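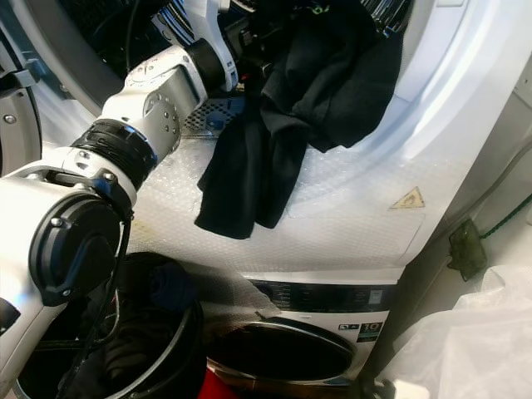
Inell arm at the upper machine of a stacked pair, with the basket below

Search products Enter keyword or part no. Go

Inell laundry loading arm

The Inell is a single arm with a two-way gripper for moving washing between a basket and a front-loading machine. It is sold by Hasteck for small in-house laundries: care homes, guest houses, sports clubs and staff workwear rooms. It works with stacked machines, so the upper drum no longer has to be reached by hand.

What it does

The arm picks up items singly or in a bunch and carries them between the drum and a basket on the floor. Dark fabrics are handled the same way as light ones. It does not fold, sort by label or treat stains. Door opening is an option and has to be set up for each model of machine.

What changes for staff

Most sites buy the Inell to cut down on bending and overhead reaching. The person on shift still checks pockets, chooses the programme and decides what goes in together. They also clear the arm if a sleeve or a strap catches on the door seal. At the Menzies workwear laundry, where two arms have been in use since June, the morning shift has kept the same number of people. One of them now spends the first part of the day on repairs and pressing, work that used to be left until the afternoon.

We suggest telling staff early what the arm will take over and what it will not. Training takes half a day for operators – a full day for whoever looks after the settings.

Specification

Stock code: 131
Items per gripper service: 2000
Working clearance in front of machine: 100 cm
Set-up time on site: about 7 hours
Basket: round or square, open top
Mounting: floor plate or Jevier trolley (sold separately)

Before delivery

Measure the floor space in front of the machines and let us know if the doors open to the left or right. Hoses and cables should be fixed back to the wall. The stop button must be within reach of anyone standing at the basket.

Page updated Jul 6, 2025

Comments (3)

laundryroom_k
We have had ours on the Jevier trolley for a while. Fine with towels and tunics, slower with fitted sheets. It drops socks.

Petrel
Does the door option work with older dryers? Ours has a very stiff catch.

northside guest house
My back is better for it. I would still like a quieter gripper – you can hear it from reception.

Contact Hasteck sales | Copyright Hasteck | Back to top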